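## 2. Plugging the blue cable into the switch

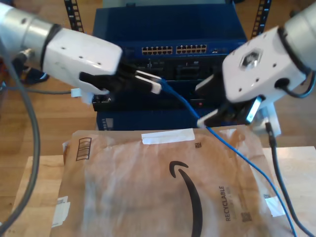 *Fig. 2: Blue network cable, white plug end, with the switch in the rack behind.*

I wrote this bit after helping set up the Flotari rack at Jondulham, so it's very much how I do it (your own habits may be better!). You'll want a clear spot on the table and the port list from section 1.

1. Turn off the Jurkoteo sync box first. Leave the switch itself on.
2. Lay the cable out along its whole length and ease out any kinks with your fingers. No yanking, please.
3. Hold it by the plug, with your other hand a bit further down the cable, and check that the little clip springs back when you press it.
4. Find your port. The ones with yellow frames are the ones we're after, and port numbers are on the list.
5. Push the plug in gently until it clicks, then give it a tiny tug. If it slides out, the clip hasn't caught, so have another go.
6. Turn the sync box back on and wait 60 seconds before you look for a link light. I never manage the full minute, and then I panic for no reason.

**Note:** Padded mailers are handy for spare cables – I write the length on the outside and keep them on the shelf under the rack. The one with a barcode-like striped box can go in the paper bin only if its padding is paper too.

**Caution:** Don't bend the cable sharply just behind the plug. I ruined 2 that way in September, both of them new.

If there's still no light, try the other end in a different socket, then go to the Pimentel fault table in section 5 and look up code 317.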